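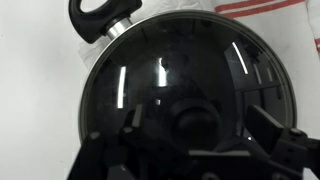

Kendra Landry had wanted to ride the Hurport crossing since she was nine, and now she was standing in the start field with a pony called Zostden who was trying to eat her number. It was 121, pinned to her jacket, and he had already got one corner.

"Leave it, you goat!" she said, and kissed his nose.

He was a stocky dun with feet like dinner plates, bought in April from a farm at Fukmont for 600 pounds and a load of hay. Everyone else seemed to have come on something tall and shining. Kendra didn't mind a bit. She had plaited his mane herself (twice, the first lot fell out) and oiled the old saddle until it creaked like new bread, and she thought he looked magnificent.

The starter dropped his flag and off they went, through the gate, down the lane, and out onto the moor with the wind coming straight off the sea. Oh, it was lovely! The heather was over but the bracken had turned, and Zostden put his ears forward and trotted as if he'd been told there was a bucket at the other end. Big bay horses went past them, splashing. He let them go.

Then came the ford at Tlapale. Three riders were already there, going round in circles, because the river was up and brown and noisy and none of their horses would so much as look at it.

Kendra's stomach turned over. She shortened her reins, thought better of it, and gave him his head.

"Your choice, lad," she said.

He sniffed the water. He blew at it. Then he walked in up to his belly – steady as a cart – and the three tall horses came in behind him, one after another, like ducklings. Kendra laughed so hard she lost a stirrup.

On the far bank a woman in a red hat called across, "What on earth is he?"

"He's mine!" Kendra shouted back, and she sat down deep and let him canter up the hill.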